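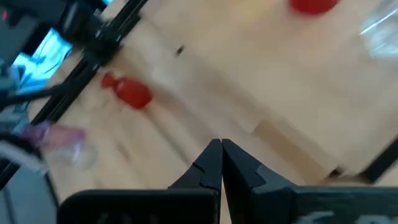

Oiled butcher block top keeps going dull and rough, what should I put on it?

Posted by Teodoro Bravo, 11th February

I have a butcher block worktop in the back room that I bought secondhand last July from a cafe that was closing. It is a pale wood, I was told maple, made of long strips glued side by side. I sanded it when I got it and gave it mineral oil. Three coats, wiped off after each one. It looked good until fall and then it went dull, and when I wipe it down with a damp cloth the surface gets fuzzy. I have oiled it twice more and it is the same story within a couple of weeks.

No food is cut on it. It gets tools set down on it, some coffee cups, and a bit of glue now and then. I don't mind scratches but I would like to stop oiling it all the time. The man at Pollock Hardware told me to use polyurethane, but I have read that it won't stick over mineral oil. Is he right, or do I have to stay with oil now that I started with it?

The room is heated only when I am in there, if that matters. One of the glue lines has started to open at the end, a gap I can get a fingernail into.
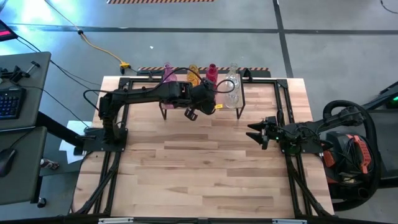
Florencio Urquijo
Mineral oil never dries. It soaks in and slowly wanders off, so what you are seeing is normal for a top in a dry room. The fuzz is the grain lifting when it gets wet. You can knock that down by wiping the top with water on purpose, letting it dry overnight, and sanding lightly by hand with 220 paper. Do that twice before any finish goes on.

You do not have to stay with oil. For a top with no food on it I would go to a hardwax oil or a wiping varnish. First get as much of the mineral oil out as you can. Wipe the whole top with mineral spirits and plenty of clean rags, windows open, and change the rag when it picks up color. Leave it for a week. Then sand at 120 and again at 150. Don't go finer than the can says with hardwax oil or it won't soak in properly.

Try your finish on the underside first. If it is still tacky after two days there is too much oil left in the wood and you need to wipe it down again.

Lay the used rags out flat outdoors to dry. Rags with drying oil on them can heat up and catch fire in a pile.

About the gap -- leave it alone until the room has been at a steady humidity for a while. It may close up by itself in summer. If you fill it now and the wood swells, you can make it worse. Also check how the top is fastened down. If the screws go through tight round holes, the wood can't move across its width and it will split somewhere. Slotted holes or figure-8 fasteners fix that.

ollano43
just put more oil on it. mine is 15 years old and only ever had oil. you didnt use enough, flood it and leave it overnight then wipe

Teodoro Bravo
Thanks both. I looked underneath and the screws are in plain round holes, so I will slot those first. Then the spirits and a test patch. ollano43, I did leave it overnight the last time and it was dull again before the month was out.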